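Hestthorpe Technical Institute
Equipment Planning for Automated Workcells
Handout 2: Budgeting for a Two-Arm Bench Cell
Prepared by Ravinder Arsenault, 2018-10-19

Students are asked to read this handout before preparing the purchase plan for the course project. The plan must cover the full cost of the cell over its first year of use. A quotation for the arms alone will not be accepted.

1. Scope of the purchase
A two-arm cell is bought as a set of related items: the arms and grippers, the mounting rail, the table and its enclosure, cables, control boards, and the goods to be handled. Each item should have its own line in the budget. Goods such as fruit, trays and plastic bags are consumables and belong under operating costs - they are often left out of first drafts. 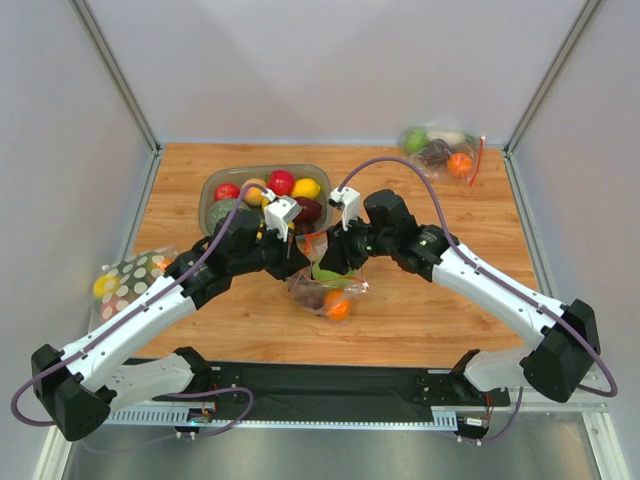 Bagging work places particular demands on the gripper budget. Thin plastic is harder to grasp than a rigid tray, and finger pads wear with repeated use. Plans should allow for 2 spare sets of pads per arm.

2. Worked figures
Prokbridge, the supplier used for this exercise, lists a gripper at 1494 dollars and a replacement cable at 43 dollars. Delivery is charged at 100 dollars per order, whatever the number of items. Two grippers and two cables placed on one order therefore come to 3174 dollars. The same goods split over two orders come to 3274 dollars.

3. Timing
Orders should be placed early enough for installation in February. Bench space must be confirmed with Tamás Sipos before any order is signed.

4. Submission
Plans are to be sent to Ákos Vass as a single file, with supplier quotations attached. Late quotations may be added only with his written approval.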